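Print this post
E-mail this to a friend

Our robot club and the question of the buns

I promised in March that I will write more often, and then I did not. The reason is the robot club. I joined it in the autumn to practise my English with people who are not paid to listen to me, and now I am there three evenings in every week and I dream about joint angles.

The club is attached to the college where I take my evening course. There are students of engineering, one student of nursing, and me, who was a bookkeeper for a long time in my own country. We are preparing for the Amorgate challenge, where each team must show a robot doing a household job from the beginning to the end. The organisers give 1000 points in total. A large part of it is for the task and a smaller part is for the written report, and because I write slowly but correctly, the report is mine.

We had a long argument about which job to choose. Half of the team wanted folding of towels, because there is a lot to read about it already. The other half wanted something with food. I voted for food. In my family, steamed buns were the breakfast of every holiday, and I know very well how a bun behaves when you squeeze it too much. It keeps the mark of your fingers and it does not forgive you. I said this in the meeting and it was written on the whiteboard as "requirement no. 3", and I was proud for the whole evening.

So the task is a kitchen task. The lid comes off the steamer, the buns go from the basket to a plate, and nothing may fall on the floor. A person does it without thinking. For us it became 29 separate steps in the planning file, and I had to learn the names of all of them for the report.

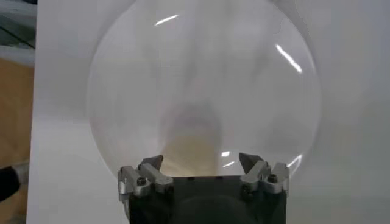
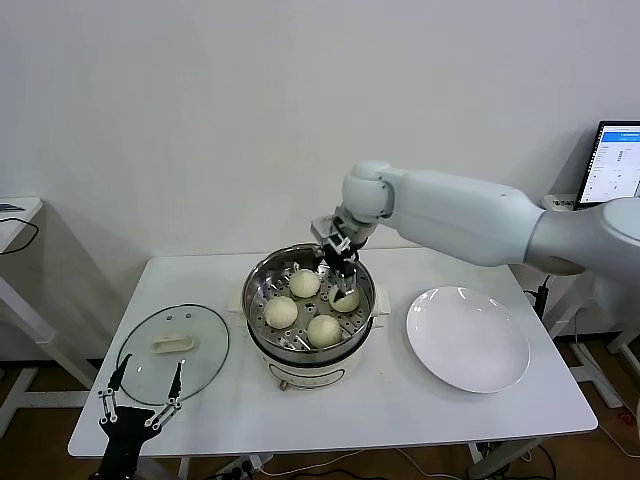
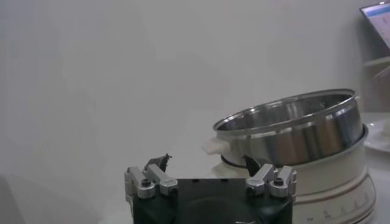

The most difficult part for me to explain in writing is the grip. Our first draft said only "the gripper closes", and our adviser returned it with a big circle around this sentence. How far does it close? How does it decide that it has closed enough? For a metal pot you can be quite firm. For a bun you must stop early, and for something smooth and round you must think about where the two fingertips will touch, or it will slide away like soap. I wrote two pages about it. I think they are the best pages I have written in English, though I used the word "gently" too many times and had to search for others.

We also use the Erkex planner, which was recommended to us by last year's team. It is good, but it is strict. If you move the table by the width of a thumb, it wants all the positions again. I have put little pieces of masking tape at home on my own kitchen counter, for no reason except that I now like to know where things belong.

In the trial round our report received 796, on the same scale of 1000, for everything together. The comments were fair. They said the description of failures was too short. This surprised me, as I believed we should be modest about failures and not fill the pages with them. In my old job you did not write a chapter about your mistakes. But the reader wants exactly this, it seems, so I am now collecting them in a notebook, with the colour of ink changed for each kind.

Next month we must choose our team name, and the favourite is Denetti, which does not mean anything as far as I could find. I proposed Steinarsdóttir, after the street café where we eat after the meetings, but the others say it is too long for the T-shirt. They are probably right.

If somebody reading this has written a technical report in their second or third language, please tell me in the comments how you treat the passive voice. My teacher says to avoid it and the engineers put it in everywhere. "The lid was lifted." I like how it sounds, to be truthful.

I will write again after the next round, or before it, if I can't sleep.

Print this post
E-mail this to a friend

This site uses cookies to remember your settings and to count visits. By continuing to read you agree to their use. OK | More information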